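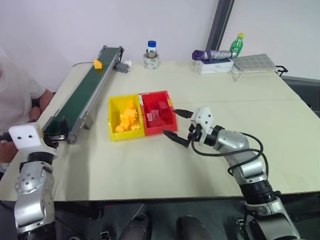
4. Setting up the title camera and shooting a test scene

This section covers the Flomby stop-motion kit as used in the Plorside young film-makers' course. Complete section 3 (charging and pairing) before you start. One kit serves a group of up to 7 children with one adult leader.

4.1 Before you begin

You will need:
The Flomby camera and its short stand
The Pedadska lamp, with diffuser
A laptop with the Zhong editing program installed
A memory card with at least 600 MB free
Masking tape
The group's storyboard sheet

Caution: The lamp housing gets hot. An adult must fit and remove the diffuser, with the lamp switched off at the wall.

4.2 Fixing the camera

1. Stand the camera 300 mm from the front of the set. Measure from the lens, not from the base.
2. Tape all three feet of the stand down. Press the tape flat so that sleeves do not catch on it.
3. Turn the focus switch on the side of the camera to M.
4. Put a puppet or model on the set where most of the action will take place. Turn the focus ring until its face is sharp on the laptop screen.
5. Tape over the focus ring.

Note: If the picture on the laptop is upside down, open Zhong, choose Camera, then Rotate. Do not turn the camera over on its stand.

4.3 Setting the light

1. Close the blinds. Daylight changes during a session and shows as flicker in the finished film. In November the room is usually dark enough by 4 pm without them.
2. Place the lamp to the left of the camera, level with the top of the set.
3. Switch on and wait for the lamp to settle before setting the exposure.
4. In Zhong, set Exposure to Locked and White Balance to Lamp.

If shadows fall across the backdrop, move the puppets forward. Moving the lamp means locking the exposure again.

4.4 Shooting the test scene

1. Choose File, then New Film, and name the film with the group name and scene number.
2. Set the frame rate to 12. Each finished second will need 12 pictures.
3. Take five pictures of the empty set. These are kept as a clean background.
4. Bring in the first puppet. Move it a little, take hands out of view, and press the space bar.
5. Repeat until the movement on the storyboard is finished.
6. Press Play. Check for flicker, hands in shot and any sudden jump in the background.

To remove a bad picture, select it in the strip and press Delete. Zhong closes the gap. There is no undo for this step once the film has been saved.

Caution: Do not unplug the camera while the green light is flashing. The card may be damaged and pictures lost.

4.5 Saving and handing over

1. Save the film to the card and to the laptop.
2. Write the number of the last picture on the storyboard sheet.
3. Leave the tape in place if the same group is shooting next.

Error 730 means the card is locked. Slide the small tab on its edge towards the contacts and try again. For any other error number, see section 9 or ask Huiling Xu at the equipment desk. Sound recording is covered in section 5, written by Ruoxi Dai.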